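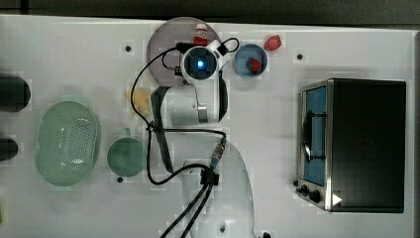
2. Method

2.1 Sites and sampling

The study compared reported and measured noise in three reading areas of the main library: the ground-floor hall, the group study level and the silent room under the roof. Sound levels were logged in October with a handheld meter set to A-weighting and slow response. The meter stood on a tripod at seated ear height, at least one meter from any wall. Readings were taken at one-minute intervals, which gave 1,376 usable values after removal of those affected by fire alarm testing and by our own conversation.

2.2 Questionnaire

A one-page questionnaire was handed to seated readers during the same sessions. It asked for a rating of loudness on a five-point scale, the type of work being done, and whether the reader was wearing headphones. We received 183 completed forms. Forms with no loudness rating were discarded before this total was made. Aitana Escobar and Faisal Paracha entered the forms independently, and mismatches were settled against the paper copies.
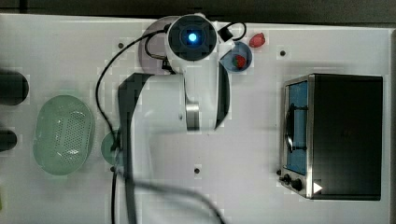

The rating scale was treated as ordinal throughout. Medians are reported for the questionnaire and equivalent continuous levels for the meter data. Headphone users were kept in the main comparison but were also examined separately — their ratings describe a different listening condition and should not be pooled without comment.

3. Results

The silent room had the lowest measured level in every session, as expected. Its readers nevertheless gave it a higher median loudness rating than readers gave the ground-floor hall. The group study level was highest on both measures. Written remarks from the silent room mostly named short events: chair legs, zippers, the door closer. Remarks from the hall referred to general talk and were fewer.

4. Limitations

The meter was checked against a calibrator only at the start of each session, so drift within a session cannot be excluded. Evening use after 7 p.m. was not covered. Alina Ardeleanu's draft floor plan with meter positions is attached as Appendix B; the position in the group study level was moved once, after the second session, when the shelving there was rearranged.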